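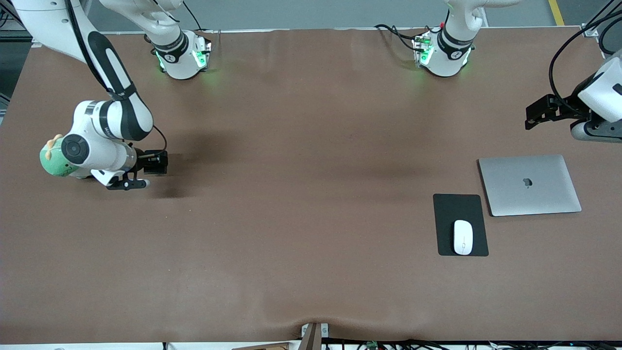
Pludbridge Community Orchard: how we've got on since the spring

Hello again, and thank you for being so patient with me over this one. I know it was meant to reach you before the summer break and it's now September, but I wanted to get the first picking out of the way so there'd be some apples in it.

So, the trees. We've now got 172 in the ground, counting the pears and the row of damsons along the lane. The original bid said we'd finish the top field by winter and we're nearly there. What's left is the wet corner by the stile, which I've gone off completely as a place for apples. I dug a test hole there in April and came back the next morning to a small pond. I'd like to put willow and a couple of medlars in instead, if you're happy with that. It doesn't change the budget much, and I've put the sums in the spreadsheet on the second tab.

Losses were lower than I feared. We lost five of the young trees, all on the slope, all in that dry stretch at the end of May when the wind wouldn't stop. Dornberg Nurseries have agreed to replace two of them free because the roots were in a poor state when they arrived (I'd kept the photos from unpacking day, thank goodness). The other three we'll have to buy again, and I'd rather wait for bare-root season than pay pot prices now.

Watering was the big job of the year and it ate far more time than I'd planned for. The bid assumed we could run a hose from the allotments, and we did for a while, but the pressure at the far end was hopeless, more of a dribble than anything. In June we moved the money for the second bench over to a tank and a hand pump. You approved that by email, so this is just for the record! The tank sits up by the top gate and fills off the shed roof, and once it rained properly it was full in a week. I can't tell you how nice it was to see it brimming. I went up twice in one evening just to look.

The rabbits got in, of course. The fencing Sandhu Timber put up is lovely stuff and hasn't moved an inch, but there's a dip under the hawthorn where the mesh didn't quite meet the soil and that was that. We've pegged it down now and put spiral guards on everything in the bottom rows. A few stems have been nibbled but the bark's only gone on one side, so I'm hopeful.

Now for the happier part. The open mornings have really taken off. We run them on a Tuesday, which sounds like an odd choice until you know that's when the bus comes through from the estate and goes back again at lunchtime. We get roughly 20 people when it's dry and a handful of stalwarts when it isn't. The pruning session filled up straight away and we had to turn folk away, so I'd like to run it twice this winter. The grafting one was a bit of a muddle, if I'm being truthful. I'd ordered the wrong size of tape, the knives were blunt, and most of the grafts haven't taken. Everyone seemed to have a good time all the same, and three or four of them have asked when we're doing it again, so I'll count that as a yes and buy better knives.

The school visits haven't happened yet. We'd promised them for the summer term and the school simply couldn't get the transport sorted before the end of it. We've got new dates pencilled in for after half-term, for apple tasting and a go on the press. I haven't spent any of the money set aside for this, so it's all still there, and I'd be glad of your say-so to carry it over.

Speaking of the press! It came in August, second-hand, and it's a heavy old brute but it works a treat. We did a trial run with windfalls from people's gardens and got a decent amount of juice, cloudy and quite sharp. We don't have anything to pasteurise it with, so it all got drunk that afternoon or taken home for the fridge. If there's any underspend at the end of the year, a pasteuriser would be top of my list.

On record keeping, I've finally moved the tree list out of my notebook and into Prustusano, the mapping program you suggested. It took me a good few evenings and some muttering, but every tree now has its variety, its rootstock and the date it went in. I haven't worked out how to share it with you as anything other than a very long table. I'll keep trying. The labels on the trees themselves are another matter, as the pen I used has faded to nothing on the south side of the field, so they'll all want doing again with a proper metal tag.

Money in short: we're a little under on planting, over on water, bang on for fencing, and nothing spent on schools. Receipts are all scanned apart from the one for the gravel, which I know I've got somewhere.

Between now and the next report I want to get the last of the planting done, mulch the lot before the frosts, fix the gate latch (it bounces open, and the farmer has been very good about it) and get the school up here. I'd also like to have a chat with you about what happens after the grant ends. We've had a few offers of help with mowing, and the juice might bring in a bit at the autumn fair, but the insurance is the thing that worries me and I don't have an answer for it yet.

If you'd like to come up and see it, any open morning is fine, and bring wellies for the bottom path.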